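# Clock Domain Crossings and the Bug That Simulation Passed

Merkent ships a motor controller built on a mid-range FPGA, and for most of last year a small share of the boards stopped responding under load.
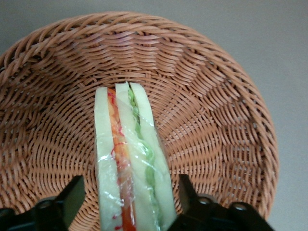

The fault had three properties that made it expensive. It appeared only after several hours of run time, it cleared on reset, and it never showed up in simulation. The regression suite held 344 tests and all of them passed on every build.

Ciarán Brennan, the digital design lead, was handed the problem in January. His first step was to stop adding tests. A register-transfer simulator treats a flip-flop as ideal. If data changes close to the clock edge, the model picks the old value or the new one and moves on. Real silicon can sit between the two for a while, and two destinations fed from the same unsettled signal can read it differently. Running more vectors through an ideal model doesn't expose that.

## Where the crossing was

The controller has two main clocks. The bus interface runs from one oscillator and the sampling logic from another, and the two have no fixed phase relation. Control bits pass between them through ordinary two-stage synchronizers, which were correct.

The position count didn't. It was a binary value, and each bit had its own synchronizer. Every bit was individually safe. The word as a whole was not. When the count rolled from 0111 to 1000, four bits changed together, and small differences in routing delay let some arrive a cycle ahead of the others. The receiving side could then read a position that had never existed.

In most cases the filter downstream discarded the bad value. Once in a long while the bad value landed on the limit threshold, the state machine entered its fault branch, and the branch had no exit other than reset.

"We had reviewed that block twice," Brennan says. "Both times we counted synchronizers."

## What the tools reported

The team ran a structural checker from Dralmont over the whole design. The first pass produced nearly 600 warnings. Most came from missing constraints: static configuration registers, reset lines, and a debug port that is tied off in production. Brennan's group wrote the constraints in order of clock pair and reran the checker after each pair.

The list came down to 34 entries that needed a person to read them. The position count was in the first group, flagged as a multi-bit crossing with no common qualifier. A previous engineer had waived the same warning class across the entire project, with a one-line comment that read "synced."

Blanket waivers are the weak point of this kind of check. A waiver that names a single path and states why it is safe can be reviewed later. A waiver on a rule hides every new violation as well as the old ones. Merkent now rejects the second type at check-in.

## The repair

Gray coding was the obvious candidate, as only one bit changes per step. It was rejected here. The position count can be preset by software, and a preset may change any number of bits at once. The team used a request and acknowledge handshake instead. The source holds the word steady, raises a request, and waits for the acknowledge before loading the next value. The cost is latency of several cycles on each side. The control loop had margin for it.

Timing constraints were revised in the same change. The old file declared the two clocks asynchronous and left it there, so the router was free to place the crossing bits anywhere. The new file sets a maximum delay on the data bus.

The fault branch also received an exit path and a sticky status bit. Neither is needed for the crossing itself. Both would have cut weeks from the search, as the bit can be read over the bus without a logic analyzer attached.

Merkent's servo line, Plukwood, uses the same count block with a different top level. Its review is still open.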